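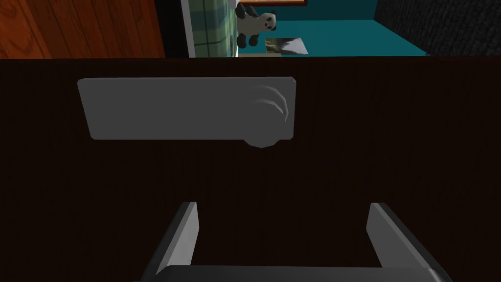 Teresa Fonseca
Lettings and Household Manager, Kevholm

Kevholm lets furnished flats to people who stay for a few weeks or a few months at a time. We are looking for a part-time housekeeper to join our team from December.

The job is 5 mornings a week, starting at 8.30 am. You will get flats ready between tenants, change beds, clean kitchens and bathrooms, and check that everything on the inventory is there and in working order. You will also carry linen between the store room and the flats, and there are stairs in most of our buildings.

You will report to Glória Rocha, who draws up the rota. She sends it out a week ahead, and changes after that are rare — if one is needed she will ring you first.
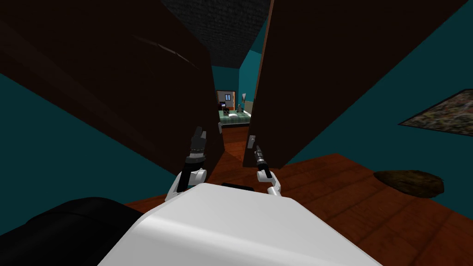 Dark brown doors, both standing open

What we ask for:
Experience of cleaning in homes, hotels or holiday lets
Enough spoken English to deal with tenants on the doorstep
Able to get to Arruda Street for the start of the shift
Two references, one from your last employer

A driving licence is useful but you can apply without one. We do the training on our cleaning products and on the key system ourselves, and you are paid for it at the normal rate.
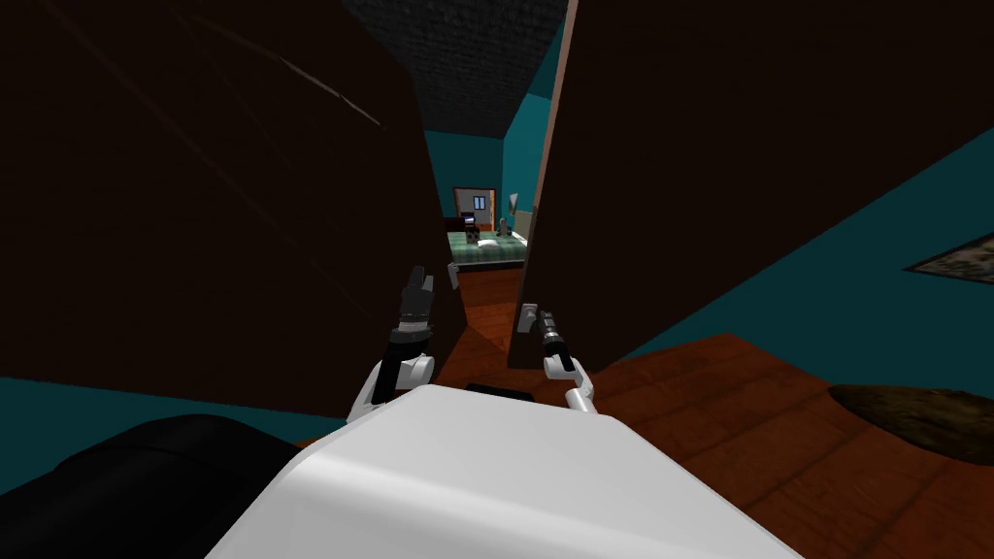 Holiday is on top of the hourly pay and can be booked up to 6 months in advance. Work clothes and gloves are supplied. The first three months are a trial period, with a short meeting at the end of each month to talk about how things are going.

To apply, send a CV and a few lines about your last job to Marjatta Kiiskinen at the Kevholm office, quoting reference 1671. Please say which mornings you could not do, if any. Paper applications can be handed in at the front desk.

Interviews last 45 minutes and include a walk round one of the flats. We reply to everyone who applies.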